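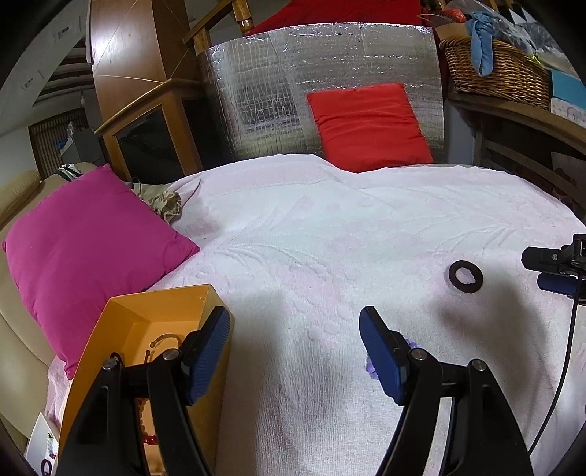

Handheld gripper (equipment planning)

A handheld gripper is a hand-operated tool with the same kind of jaws as a robot arm, used to record how a person picks up, moves and puts down objects. Equipment planning for handheld grippers covers the choice of tool, the number bought, the spare parts kept with them, and the costs of storage, travel and repair. The subject is usually treated separately from the buying of robot arms, as the sums are smaller and the tools are worn out or replaced far more often.

Contents
1 Background
2 What is bought
3 Cost
4 Planning by task
5 Fingers and pads
6 Homes and hired rooms
7 Spares and repair
8 Buying and leasing
9 See also

Background

Early buyers treated the handheld gripper as an accessory to the arm and ordered it from the same budget. This worked while recording was done at a bench beside the robot. Once recording moved into kitchens, bedrooms and small workplaces, the tools began to travel without the arm, and their costs became harder to trace. The Sillby project was among the first to list them under a heading of their own, with one line for tools, one for wear parts and one for everything needed to keep a set working away from base.

The Sillby layout is still widely copied, although later users often merge the second and third lines.

What is bought

A working set normally includes the gripper itself, a camera and its mount, a cable or battery, a means of storing the recordings, and a carrying case. Makers differ in what they include in the price. The Flinder two-jaw tool is sold with fingers and pads fitted but without a camera. The Prestetti tool is sold as a full set, and the buyer can't leave out the parts already owned.

Buyers comparing the two often work from the price of the tool alone, which makes the Flinder look much cheaper than it is in use. A fair comparison adds the camera, the mount, the cable and one change of pads to each quotation before the totals are set side by side.

Objects to be handled are a further item and are easily left out of a plan. Household goods can be borrowed or bought second-hand at little cost, but they need to be replaced when they break, and a written list of them is needed if a task is to be repeated later in another place.

Cost

In the Sillby accounts, a complete set based on the Flinder tool came to £1,351 in the first year. The tool made up the largest part of this, followed by the camera. Pads, screws and cables were small amounts taken singly, but they were bought often and made up most of the spending after the first year.

Labour is by far the larger cost in any plan of more than a few weeks. A set that stands idle for want of a pad costs more in lost sessions than the pad does, and for this reason the purchase of spares is usually approved together with the tool.

Costs that are commonly missed include:

- carriage and import charges on pads ordered in small lots
- cleaning of cloths, covers and other soft items
- storage space for recordings kept after the work has ended
- time spent setting out and clearing a room
- insurance for tools used away from the owner's premises

Planning by task

The range of objects decides most of what is bought. Large rigid things such as boxes and bottles make few demands, and almost any two-jaw tool will hold them. Small, loose or flexible things are harder. Beaded strings and rings laid on a soft cover call for a narrow closing gap and pads with enough texture to grip a rounded surface, and an open container kept within reach gives the operator a place to put them. Work of this kind is slow, and a plan based on the speed of handling boxes will fall short.

Cloth surfaces add a further difficulty. A finger that would stop against a hard table can push into bedding, so the operator has less to judge the height by. The Okafor method, a planning routine named after the workshop where it was first used, deals with this by timing nine trial attempts at each task before any order is placed. The slowest time is used in the plan, not the average. The method has been criticised as too cautious for simple tasks - a plan made this way can ask for more tools than are needed - but it is common where the objects are small.
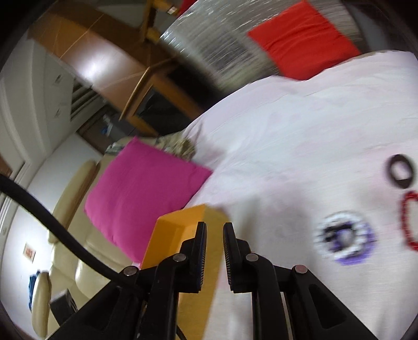 Fingers and pads

Fingers last much longer than pads. A linkage held by screws or pins can be tightened, and in most designs a single arm can be changed without replacing the whole tool. Pads wear at the tips and along the inner edges, and lose their grip before they look worn.

Ribbed pads are the usual choice for mixed household objects. Smooth pads are easier to clean but hold beads and thin cord poorly. Buyers are advised to settle on one type for the length of a project, as a change of pad part-way through makes earlier and later recordings harder to compare. Colour matters less than texture, though a plain colour that stands out from the objects makes the recordings easier to check.

Pads from different makers are rarely interchangeable. The Flinder and Prestetti pads are close in size but use different fixings.

Homes and hired rooms

Recording in a furnished home saves the cost of building a set and gives a wider mix of surfaces and light. Against this, furniture has to be worked around, cables have to be laid across beds and floors, and the space beside a bed or sofa may be too narrow for a second person. A longer cable is a cheap purchase and is often the first one made after a trial visit.

Hired rooms are easier to book for long periods. They are usually furnished by the project, and in the Sillby plan the furnishing allowance was set at £500 a room. Later projects have tended to spend more than this where wardrobes or other large pieces were wanted.

Spares and repair

A spares list is drawn up for each set and checked on return. In most plans it covers pads, screws, one finger, one cable and a mount. Sillby recorded 37 repairs over the life of its sets, the greater part of them to cables and mounts. Repairs to the jaws were less frequent but took a tool out of use for longer, as parts had to be ordered.

Orders placed in July have been subject to delay at some makers because of summer closing, and larger projects place them earlier.

Buying and leasing

Leasing is offered by a few suppliers and suits short projects. The lease normally covers the tool and the camera but leaves pads and cables to the user. Over a longer period purchase is cheaper, and bought tools can be altered, which a lease generally forbids.

Second-hand tools are sold in small numbers. A buyer should check for play in the joints, even closing of the jaws, and the supply of pads for that model. A tool whose pads are no longer made has little value except as a source of screws and arms.

See also

Parallel gripper
Wear part
Equipment leasing
Whole-life cost

This site uses cookies to remember your settings and to count visits. By continuing to browse you agree to their use. Accept | Manage cookies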